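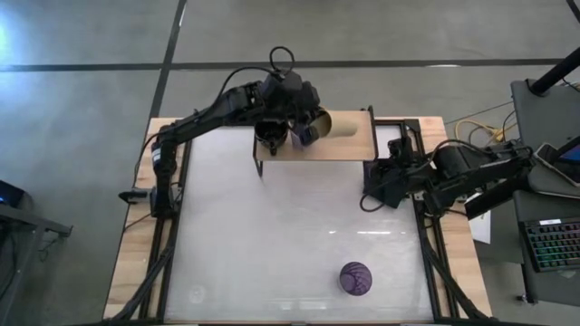
Play-to-earn (often shortened to P2E) is a label for online games in which players are paid, usually in a cryptocurrency token issued by the game's own publisher, for completing tasks, winning matches or renting out characters. The term is a marketing one. Critics have objected that the "earn" part depends almost entirely on new players buying in, and that few of the games would find an audience without it.

Terminology

Publishers have used "play-to-earn", "play-and-earn" and "play-to-own" more or less interchangeably. The later terms came into use after token prices fell, and it is hard to point to any change in design that came with them. Games that let players sell items for ordinary money through an auction house are generally not included, although the practical difference for the player can be small.

How it works

A typical play-to-earn game requires a starting purchase, such as a character, a plot of land or a set of cards. The purchase is recorded on a blockchain and can be resold. Playing the game produces a reward token, which can be spent inside the game or traded on an exchange.

Most designs use two tokens. One is issued without a fixed limit and paid out as wages. The other is capped and is said to give holders a vote on how the game is run. In practice voting power tends to sit with the publisher and its early investors, and the matters put to a vote are often minor.

The supply of the reward token grows with every hour played. Its price holds only if something removes tokens at a similar pace, for example fees for breeding, repairing or upgrading characters. These are known as sinks. Since the people paying the fees are mostly players hoping to earn them back, sinks work well while the player count is rising and badly afterward.

Greltstead

Greltstead is a farming and trading game published by Fosason. Players bought plots of land and were paid in a token called Troteck for harvesting crops. The first sale offered 1536 plots, described in the publisher's material as "permanently scarce". A second region was added 7 months later, which enlarged the supply of land and drew complaints from the first buyers. Fosason replied that the original plots were still scarce within their own region.

Withdrawals of Troteck were first limited to once every 30 days. The publisher called this a measure against bots. Reginald Lyons, a game economist who wrote a series of essays on Greltstead, argued that the limit mainly served to hide how many players wanted to leave. He noted that when the rule was relaxed one September, the token lost most of its price within hours, and bots had little to do with it.

Lyons also questioned the published player count, which was based on active wallets. One person can hold any number of wallets, and the figure was never broken down further. Fosason has not released an alternative count.

Guilds and renting

The cost of entry led to the rise of guilds, groups that buy game assets and lend them to players in return for a share of the earnings. The borrowers are often called scholars, a word that has itself been criticized as flattering to the lender. Thibodeaux, a guild active in Greltstead, kept 29 percent of what its scholars harvested and advertised the arrangement as a path to ownership. How many scholars went on to buy land of their own is not known, as the guild published only total payouts.

Supporters say that guilds open the games to people who could not otherwise afford them. Opponents answer that the same could be said of many forms of piecework, and that scholars carry the risk of a falling token while having no say in the rules.
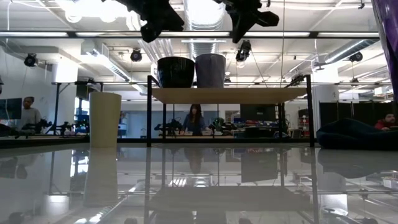
Claims about ownership

Promoters often state that players truly own their items and could carry them from one game to another. A blockchain record shows who holds a token. It does not oblige any other developer to build the art, rules or code that would give the token a use. Greltstead land has not been accepted by any game outside Fosason's own, and its appearance on the map depends on servers the company runs.

Resale is better supported, provided there is a buyer. Listings are sometimes quoted as evidence of value, but an asking price shows only what a seller hopes to get.

See also

Gold farming
Loot box
Microtransaction
Virtual economy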